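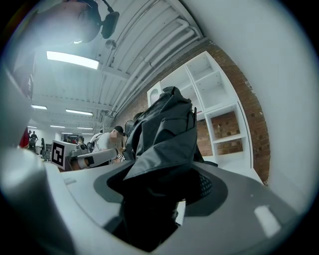
Dark gray fabric held in a gripper.

Stuvwood set its robot budget in November: 200 hours of recording on cloth handling, 80 of them set aside for repeats. Aroha Sheehan, who wrote the plan, priced the grippers first and the furniture last.

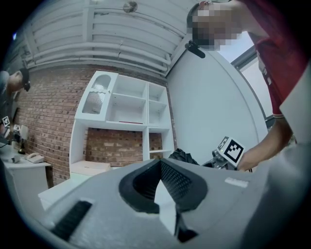 Spare parts were the line she got wrong. Trakar quoted for whole units, Gavalas for fingers and pads. A black ribbed rubber strip like the one on the gripper body needs its own line, and so do printed markers. She now orders 100 at a time.

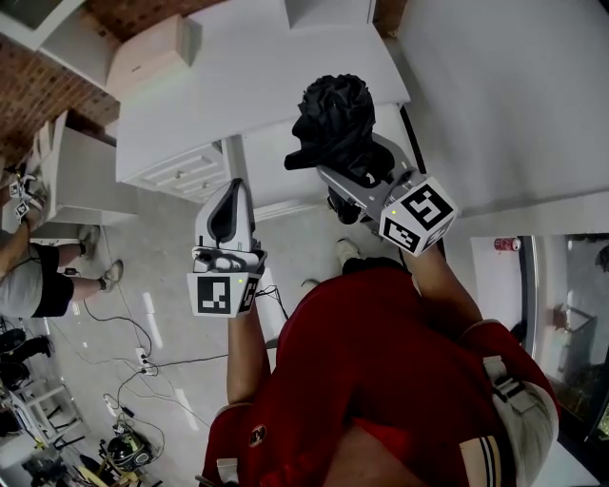
Cables and power strips came out of the same money. The Erner quote is still open.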